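Lab Methods for Manipulation
Handout 6: Comparing two grippers without fooling yourself

Read this before the lab. Last May half the class read it afterward, and the reports had a certain flavor.

What you are comparing
The Griner has flat, stiff fingers. The Altetti has padded ones that give a little. Both bolt to the same Overgaard arm, and both come with a brochure claiming they can pick up anything. We will be using objects the brochures forgot.

Ground rules
Each gripper gets 100 attempts, so each team logs 200 in all. Keep the arm speed at 45 percent of maximum for both. If you slow down for the gripper you like, you have measured how much you like it.

Write down every failure when it happens. "Bad start, didn't count" is a failure with a nicer name. Use these codes:
M – missed the object
S – gripped it, then lost it during the lift
P – pushed it somewhere else
X – stopped by the operator (say why)

Change the order of the objects between rounds. Do not change the lighting, the camera exposure or the controller settings once you have started. The Drelley controller will offer to tune itself at startup. Decline. It will offer again.

Thin and floppy objects
Boxes and cubes are polite. They have parallel sides and they stay put. A wallet lies low, bends when squeezed, and has a strap that may or may not come along for the ride. Most of your S codes will come from this group. Approach at 9 different wrist angles, the same ones for each gripper, and note which way the object was lying before you closed the fingers.

Watch the wrist camera as you come in. Near the tips, a finger can hide the very edge you are trying to grab.
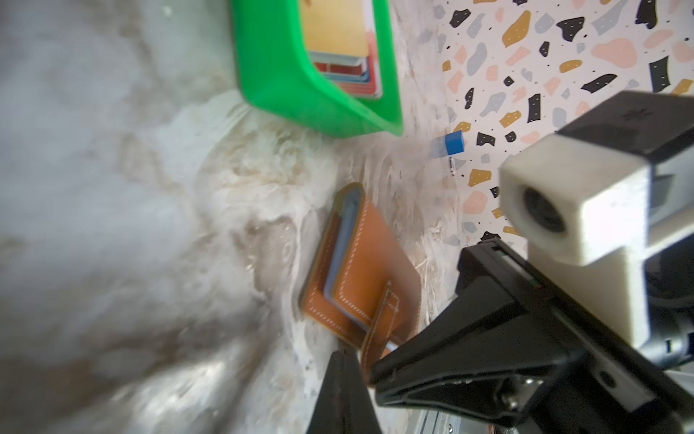 Fig. 2. Wrist camera view, leather wallet near the fingertips. Its lower end is partly hidden by the right finger.

For the report
Give success rates by object as well as overall. One big average lets the cubes do all the work. Include your raw log, coffee stains and all, and one paragraph on which gripper you would buy with your own money. "Neither" is accepted if the numbers back you up.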